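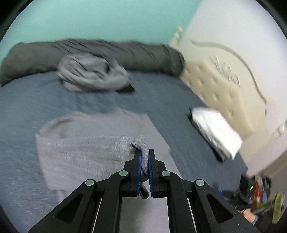
Elikem Boateng had made a pot of ginger tea before I got to the Mostby office, and it took us most of that pot to get to the rulebook I had come to ask about. First we had to settle whether a fitted sheet can be folded at all by a person working alone (he says yes, I remain doubtful), and then there was the matter of his mother, who ironed socks.

The rulebook is the Eynon handling guide, and if you work with robots that are supposed to learn their chores from people, you have probably had a copy forwarded to you by now. It covers how to record somebody doing housework with hand-held grippers so that the recordings are safe to make, fair to the person making them, and useful to whoever trains on them later. Boateng wrote the first draft in March on a train to Jindon, and he has been rewriting it ever since.

"It was one page," he told me, refilling my cup without asking. "I was so proud of that page! It said charge the batteries, clean the lens, be nice to people. Then we went into real homes and I came back with a notebook full of things I hadn't thought of."

The guide now has 54 rules. I asked whether that was too many, and he laughed and said his colleagues at Anwood, who use it every day, ask him the same thing at least once a week. Some of them are very short. Rule 3 is "Ask before you open a drawer." Rule 20 reads, in full, "The cat goes first."

What I wanted to understand was how you write a rule for something as soft and badly behaved as a sweater. A box has edges and a mug has a handle, and a standard for picking them up more or less suggests itself. Boateng agreed that laundry had given him the most trouble.

"With knitwear you are always negotiating," he said. "You take a corner and the corner rolls up on you. You let go and the sleeve has gone somewhere else. So the question for me was, do I tell people how to fold? And I decided I shouldn't. I tell them how to hold the tool and how to start and stop, and the folding is theirs. If I make everybody fold like Elikem, then the robot folds like Elikem, and I would not wish that on any household."

So the laundry section says very little about folding. It asks that the garment be laid out before the recording starts, that the grip be closed on the cloth before it is lifted, and that the fingers be opened fully before moving on to the next spot. It asks people to keep the corner they are holding in view of the camera where they can. If a fold goes wrong they are to carry on and fix it the way they would on any other evening, and the recording is kept.

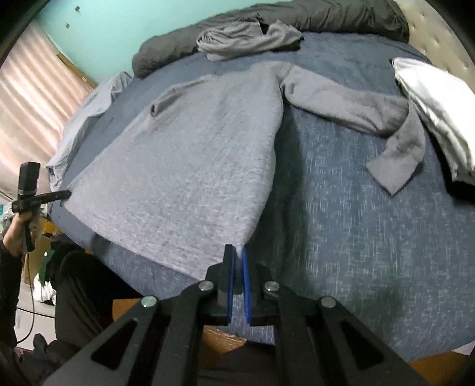
"People want to erase the mistakes," he said. "They are embarrassed, they say, oh, let me do that one again for you. And I say please, please leave it. The recovery is the most valuable part. A robot that has only ever seen a perfect sleeve is going to be very surprised by its first Saturday."

He has the numbers to back him up, or at least a very long spreadsheet, which he turned around on the desk for me to admire. When the guide was revised, his group went back through 1404 recordings and marked each one that had been thrown out and why. A good share of the rejects had nothing wrong with them, he said, except that a person had dropped something and picked it up again. Those have been restored, and the word "clean" has been struck from the instructions wherever it was used to mean "without errors."

The section he cares about most is the one on privacy, and here he put his cup down. A recording made on a bed is a recording of a bedroom, and he feels that anybody who forgets this should not be sent into a home.

"You go in for the sweater and you come out with the wall, the floor, the things by the bed, the person's foot," he said. "All of it is somebody's life. So the guide says walk the room together first. Let them move what they want to move. And then, this part I fought for, sit down afterward and let them watch. If they don't like something they see, it goes, and they don't have to tell you the reason."

I asked whether that had cost him much material. Less than he had feared, he said. Most people watch a minute or two, remark that they really ought to tidy up, and offer him something to eat.

Then there are the wrists. The early version had no limit on how long a person could work with a gripper in each hand, and it was the participants who raised it, after 173 households had been through the program. The tools are light enough when you first pick them up, but squeezing them over and over while leaning across a mattress is tiring in a way that ordinary folding isn't. The rule now allows sessions of up to 15 minutes, then a proper rest with the grippers put down, and any cables are to be checked before work starts again.

"I tried it myself, a whole evening with no break, to see," Boateng said, rubbing his forearm at the memory. "The next morning I couldn't open the jam."

Not everybody at Anwood is persuaded by all of it. One engineer there would like fixed lighting and a standard bedcover, and has put this to him in several long messages. Boateng has kept them all and answers them carefully. He sees the point, he told me — you do learn faster when fewer things change — but people own the bedding they own, and he would like the guide to ask as little of them as possible.

The next revision will deal with kitchens, and he is already worried about knives. He is also thinking about a version in larger print, and about dropping four or five rules that have turned into habits. I asked which ones and he wouldn't say, though he did promise that the cat was staying.

We had finished the tea by then. He walked me down to the street door and was still explaining fitted sheets, with gestures, when my bus came.

Related stories
Who gets to see a home recording?
Jindon's repair shop teaches robots to wait their turn
A beginner's guide to labeling laundry
Anwood opens its safety checklist to outside comment
Letters: Must we all fold towels in thirds?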